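What is inside an electric motor?

Fans, washing machines, hairdryers, electric scooters and toy cars all have something in common. Each of them has an electric motor inside. A motor takes electricity and turns it into movement. Most of the time you never see it, as it is shut away in a case. This page tells you about the main parts and what they do.

The part that stays still

One of the most important parts of a motor is called the stator. You say it like this: STAY-ter. The name is easy to remember, as the stator is the part that stays still.

A stator is often shaped like a ring. Wound on it are coils of wire. The wire is usually copper, which is an orange-brown metal that lets electricity flow through it easily. When electricity flows through a coil, the coil becomes a magnet. When the electricity is switched off, the coil stops being a magnet. This kind of magnet is called an electromagnet.

The part that goes round

The part that spins is called the rotor. In some motors the rotor sits in the middle of the stator. In others it fits around the outside, like a lid over a tin. Many rotors have strong magnets fixed to them.

You may know that two magnets can pull together or push apart. A motor uses both. The coils in the stator are switched on and off in turn, so the magnets on the rotor are always being pulled or pushed along to the next place. That makes the rotor go round.

The small parts

A motor needs a case, or housing, to hold everything in line and keep dust out. Some housings have holes in them to let air through, so that the motor does not get too hot.

It also needs bearings. A bearing is a ring that lets one part turn smoothly against another. Many bearings have tiny steel balls inside.

Then there are washers. A washer is a thin, flat ring. It can spread the load under a screw, or fill a small gap between two parts – easy to lose, so put it somewhere safe!

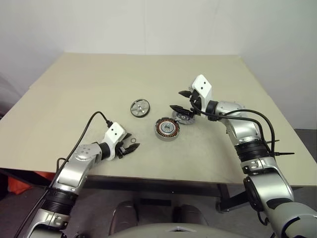
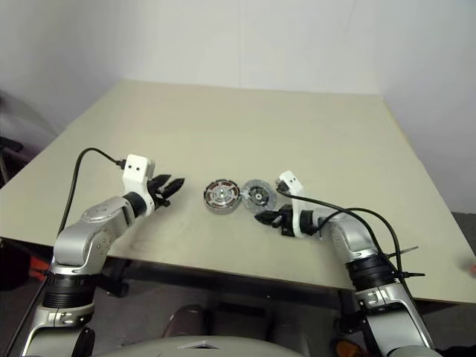
Round motor parts on a table, and a spinning top beside a clear disc. In the first picture, the stator is the one with the coppery-brown coil, and the thin ring at the lower left is a washer.
Photos: Jaqueline Zepeda / Idside

How fast does a motor turn?

We measure this in turns per minute. A slow motor might turn 600 times in a minute. That is ten turns every second, which is already too fast to count. Small motors in toys can go much faster.

Try it: make an electromagnet

You will need a long iron nail, some thin covered wire, a 1.5 volt AA battery and a few steel paper clips. Ask an adult to help you.

1. Wind the wire around the nail 28 times, leaving both ends free.
2. Ask the adult to strip the covering from the two ends.
3. Hold one end on each end of the battery.
4. Touch the nail to the paper clips and lift.

Let go of the wire after a few seconds, as it can get hot. Never use mains electricity.

Words to know

Coil: wire wound round and round.
Housing: the case that holds the parts.
Rotor: the part that spins.
Stator: the part that stays still.

Page last checked: March 4, 2024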